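Soumettre une proposition de partenariat de recherche : marche à suivre

La présente page s'adresse aux équipes universitaires, aux jeunes entreprises et aux laboratoires hospitaliers qui souhaitent proposer à Tanasarn un projet commun dans le domaine des formulations injectables stables à température ambiante. Elle remplace la notice mise en ligne en février.

1. Vérifier l'éligibilité du projet
Le projet doit disposer de données précliniques obtenues sur au moins un modèle animal. Les technologies de criblage relèvent d'un guichet distinct, administré par notre filiale Skondach.

2. Rédiger le résumé non confidentiel
Le résumé compte 437 mots au maximum, références exclues. Il expose le besoin médical, le mécanisme d'action, l'état de la propriété intellectuelle et la nature de la collaboration envisagée – licence, codéveloppement ou option. Aucune séquence ni structure chimique non publiée ne doit y figurer.

3. Déposer le dossier
Le dépôt s'effectue sur le portail Ravico, rubrique « Partenaires externes ». Créez un compte au nom de l'établissement, puis joignez le résumé et le formulaire 616 signé par la personne habilitée. Un numéro de suivi est attribué à la réception. Il convient de le rappeler dans toute correspondance.

4. Signer l'accord de confidentialité
Lorsque le résumé est retenu, Mme Yaowalak Bunnag, du service juridique, transmet un accord type. Les demandes de modification sont présentées en une seule fois, en suivi des corrections.

5. Préparer l'entretien scientifique
L'entretien dure environ 100 minutes et se tient à distance. Il est conduit par M. Jocelyn Ouellet, responsable des alliances externes. Le support de présentation est envoyé trois jours ouvrables à l'avance, au format PDF.

Les dossiers incomplets restent ouverts sur le portail et peuvent être complétés à tout moment par le titulaire du compte.

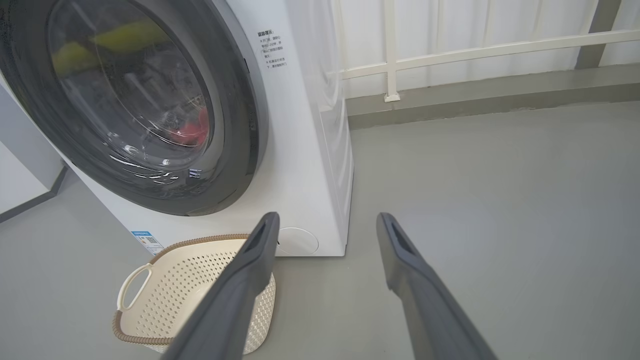

Pour toute difficulté de connexion, veuillez écrire à l'assistance Ravico en indiquant le numéro de suivi et le nom de l'établissement.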